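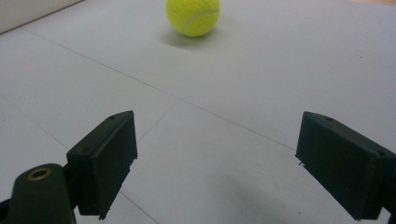 Nandlow Diagnostics

Nandlow Diagnostics is a medical device company with its head office in Lenham. It develops small instruments for measuring swelling and fluid under the skin, mainly for use by nurses in community clinics and care homes. The company was formed by Nabila Yeoh and two former colleagues from a hospital physics department, and it has stayed in private ownership. At the end of its most recent reporting year it had 116 employees.

Origins

Before starting the company, Yeoh worked as a clinical engineer and was responsible for the repair and calibration of ward equipment. In this period she became interested in lymphoedema, a condition in which fluid collects in an arm or a leg, often following treatment for cancer. The usual way to follow the condition was with a tape measure, and two nurses measuring the same limb could arrive at different results. Yeoh built a first electrical instrument in her own time and tested it on herself and on members of the department.

The hospital did not wish to develop the instrument further, and it released the rights to her for a small fee. The company was registered in August of the following year. Its first premises were two rooms above a dental laboratory in Lenham, where it remained until the production of the first model required a larger space with controlled air.

Products

The first product to be sold was the Pila, a hand-held reader with a flat sensor at one end. The nurse places the sensor against the skin for several seconds, and the reader gives a number which can be compared with the number from the other limb. The Pila does not give a diagnosis, and its instructions state that the reading should be considered together with an examination by a trained person.

Early units had a battery which could not be changed by the user and had to be returned to the company. Many clinics complained about this, and the second version has a battery door on the back. The second version also stores the last 44 readings. Earlier units kept only the most recent one.

The second product, called Ren, is a stocking with thin sensors sewn into the calf and ankle. It is intended for patients who live far from a clinic and is worn for one hour in the morning. The readings are sent to a small base station in the home, and from there to the clinic. The development of Ren took much longer than was planned, mostly due to difficulties with washing. In the first samples the connections failed after only a few washes, and the company changed the supplier of the conductive thread two times before the design was accepted.

A third project, a sensor for checking the skin under plaster casts, was stopped before it reached patients. The company has published a short account of the work, in which it explains that the sensor became too warm when left in place overnight.

Clinical studies

The largest study of the Pila included 319 patients who had received surgery for breast cancer. They were measured before the operation and again at regular visits after it. According to the published report, the agreement between different nurses was better with the reader than with the tape measure. The authors also noted that the difference was smaller for patients whose swelling was already easy to see. They recommended a further study in leg swelling, for which the evidence was limited.

The report received some criticism in the letters pages of the same journal. One group of physiotherapists pointed out that the nurses in the study had been given a full day of training with the reader, but no new training with the tape measure. In their answer, the authors accepted that this could have affected the comparison. A later and smaller study gave equal training in both methods and found a similar result, although the advantage of the reader was less.

Management and ownership

Yeoh was chief executive from the beginning until 20 October 2022, when she moved to the position of chair. She continues to take part in the technical work and is named as an inventor on most of the company's patents. The daily management was passed to the former head of production.

The shares are held by the founders, by present and past employees, and by one regional investment fund. An offer to buy the company was made by a larger manufacturer of hospital equipment, but the shareholders did not accept it. The terms were not made public.

Outside her work at the company, Yeoh has been a visiting lecturer in medical instrumentation and a trustee of a charity which supports people with lymphoedema. She left the charity's board when it began to give advice on the purchase of measuring devices.

Manufacturing

Final assembly takes place in Lenham, while the circuit boards and the plastic housings are made by outside suppliers. The assembly area can produce up to 3000 readers in a year. Every reader is tested on a set of gel blocks with known properties before it is packed, and the blocks themselves are replaced each month, as the gel slowly loses water.

Repairs are carried out in the same building. Readers of the first version are still accepted for service, but the company no longer makes new sensors for them and uses parts from returned units.

See also

Bioimpedance
Compression stockings
Lymphoedema
Medical device regulation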